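Cahier d'atelier, cellule Hukdale
15 novembre
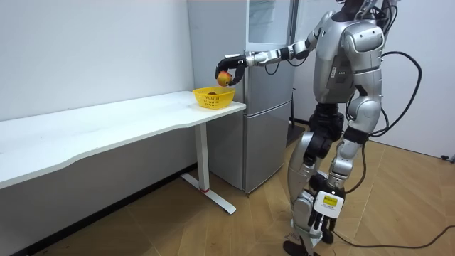
Poste bureau, essai de rangement : fruit tenu près du bord du panier jaune, bras gauche tendu.

Relecture des règles de la cellule avec Waltraud Bauerfeind ce matin, puis reprise des essais. La version en vigueur date de mars et ne colle plus à ce qu'on fait au poste. Je note ce qu'on a décidé, la mise au propre suivra dans le classeur Skov.

Câbles. La règle de mars dit « câbles dégagés de la zone de marche » et rien d'autre. Insuffisant. Un câble noir part de derrière les pieds et traverse le parquet, les autres redescendent en boucles sur le côté droit. Nouvelle rédaction : aucun câble au sol dans un couloir où une personne peut passer pendant qu'un axe est sous puissance. Si le passage est inévitable, goulotte plate ou balisage. Connecteurs non utilisés ramassés avant la mise en puissance. Waltraud voulait ajouter une longueur maximale, je préfère qu'on raisonne par cheminement. Pas tranché.

Distance. Bras tendu à l'horizontale, on couvre une bonne partie du bout du bureau. Le marquage se fera sur l'enveloppe bras tendu, mesurée à l'épaule, et plus sur la position de repos comme avant. Côté réfrigérateur, on est coincé entre la machine et l'appareil : personne n'y entre sans arrêt préalable, même pour ramasser un objet tombé. Les portes restent fermées pendant les essais.

Arrêt. Deux personnes en cellule dès que les jambes sont alimentées, l'une a la main sur l'arrêt et ne fait que ça. Pas d'ordinateur sur les genoux, pas de téléphone. Hafþór Norðdahl demande que le nom du tenant de l'arrêt figure sur la fiche de chaque série. Accepté.

Voyants. Trois petits voyants blancs allumés sur le flanc du torse. Un voyant ne vaut pas consignation : pour intervenir sur une main ou un poignet, on coupe, on attend, on vérifie l'absence de mouvement articulation par articulation, et seulement après on touche. À écrire en tête de fiche.

Préhension. Limite provisoire de force aux doigts : jusqu'à 527 dans l'unité interne du contrôleur Rarnus. Il faudra une conversion en newtons avant de la mettre dans une règle, une valeur sans unité physique n'est pas vérifiable par quelqu'un d'extérieur. Un fruit rond reste un bon objet d'essai, une pression trop forte laisse une marque. Un fruit marqué sort de la série et se note comme incident de niveau 2, même si la dépose est réussie.

Panier. Position repérée au ruban, près du bord avant du bureau. Question de Waltraud : faut-il le fixer ? Je suis contre. S'il glisse, on veut le voir dans les données. Par contre on interdit de le rattraper à la main.

Bras inactif. Rien dans le texte de mars. Or la main droite pend à hauteur de genou, avec le boîtier blanc au poignet. Règle ajoutée : le bras qui ne sert pas à la tâche est soumis aux mêmes distances que l'autre, et tout boîtier rapporté sur un poignet figure dans la liste de contrôle (fixation, étiquette lisible).

Archivage. Séries numérotées à partir de 864, ancienne numérotation close. La fiche 108 est à refaire, il manque la version logicielle et la signature.

À faire
Waltraud : plan de cheminement des câbles, goulotte à commander chez Plisberg.
Hafþór : conversion de la limite de force, nouveau modèle de fiche.
Moi : marquage au sol sur l'enveloppe bras tendu, relire le paragraphe consignation, retirer du mur la version de mars.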